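How to make a peg board with four panels for sorting practice
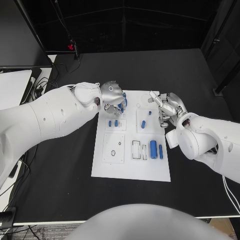 The white board on a dark tabletop, with the blue parts out.

A peg board is a good small project for home. You need one flat white board as a base, four smaller panels, and a set of blue parts which fit the openings. I made my first one in August, and since then I have made 3 more for the play corner at Dimgate.

What you need
- one base board, white if possible
- four white panels
- blue pegs and cylinders, some thick and some thin
- fine sandpaper
- glue for the type of material you use

Step 1. Plan the panels
Draw every panel on paper before you cut. Give each one a different task. One can have a round hole near the center and a smaller hole above it, to the right. Another can have rectangular cutouts, a wide one and a narrower one. For the small pegs I like a small panel where they can stand beside each other.

Step 2. Cut and test
Cut the holes a little too small and open them slowly with sandpaper. Test with the real part after every few strokes. If the peg falls in without any guiding, the hole is too big and the exercise becomes boring. My first round hole I spoiled exactly like this.

Step 3. Fix the panels
Put all panels on the base and move them until you like the distance. Fingers need space between the panels, so do not push them together. Then glue, put a heavy book on top and wait until the next morning. I use Petidum glue, the 900 gram can, but this is enough for very many boards.

Step 4. Set out the parts
Use one color for all the loose parts and keep the board white. Blue on white is easy to find. Before each round, let one thick cylinder stand upright and lay a short one at an angle, so that the player must turn it first.

Playing
Begin with the thick cylinder, because it is the easiest to hold. The tiny pegs come last. A beginner should take one part at a time. Later you can try with both hands over the board, one placing and the other ready at the next panel.

Keep the parts in a jar with a lid. The smallest pegs are not for children who still put things in the mouth.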